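**Data collection catch-up, March 29, 2019**

In the room: me (Margit Halász, typing, so blame me for spelling), Berwyn Price, Kátia Honorato, Dirceu Assunção. Dulce Nava dialed in from the Gitier office and dropped twice.

**1. Where we are with the cube task**

Dirceu gave us the count. We promised Suvano 1,000 good examples of the cube-and-tray task and we have 600 on the drive. I thought that sounded pretty great! Kátia was less thrilled. She went back through the last batch and flagged 140 she wants a second look at, mostly because the person driving stopped halfway to think and the arm just hung there. Berwyn asked if the pauses really hurt. Kátia said the model learns to pause too, and she's seen it do that on the old Hukora run, where it would sit over the tray for ages like it was reading a menu.

We went back and forth on whether to throw those out or trim them. Dulce likes trimming. I like trimming too, but I don't want to be the one doing it by hand. Kátia will write something that finds the long stops, and then two of us check what it finds.

**2. Start positions**

This one ate most of the hour. Berwyn feels the starts are all too much alike and the model will fall over the first time somebody moves anything. Dirceu pulled up a couple of views on the big screen so we had something to argue over.

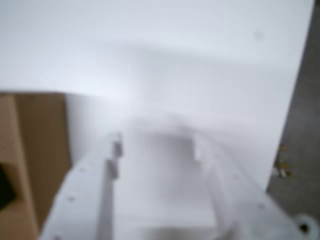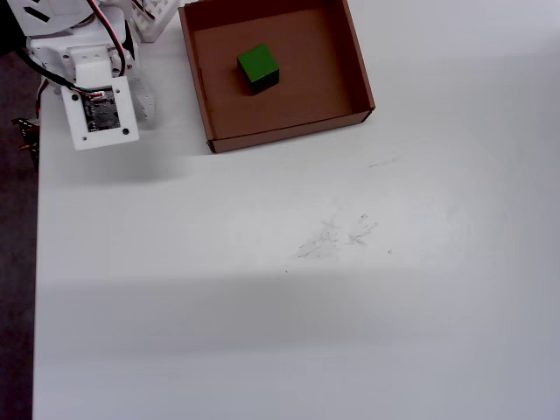 *First one: close on the gripper fingers, with the cardboard at left. Second one: green cube in the open tray.*

Berwyn wants the tray in more places on the table, plus turned at odd angles. Dulce (before she dropped the first time) asked for starts with the cube pushed right into a corner of the tray, as those are the ones Suvano will try in their demo. Good point, we hadn't planned any of those. We agreed on 16 start layouts, drawn up on paper and taped to the wall so whoever is driving can just work down the sheet. Dirceu is drawing them.

I asked about the blur in the close view. Kátia isn't bothered by it as long as the other view is sharp, but she'd like to train once with the close view left out and compare. Berwyn thinks the close view is what gets you the last little bit of the grasp. They have a lunch riding on it.

Also the scuff marks on the tabletop. I offered to scrub them, Kátia said please don't, half of what we've recorded has them in it. So no scrubbing until this task is finished.

**3. Labels**

Short one. Some of us type "put cube in tray" and some type "place the green block in the box" and Dulce wants to know which is right. Kátia says both can stay, a bit of variety in the wording is fine, but "misc" and "try again" have to go. (Those were mine. Sorry!)

**4. Barros quote**

Berwyn has the quote for spare fingers and thinks it's high. He'll call them back. Skipped the rest, we were out of time.

**Who's doing what**

- Kátia: script for the long stops, then the training run without the close view
- Dirceu: the layout sheet
- Berwyn: call Barros
- Dulce: ask Suvano if they'll use the same size cube
- Me: fix the "misc" labels, book the room for next time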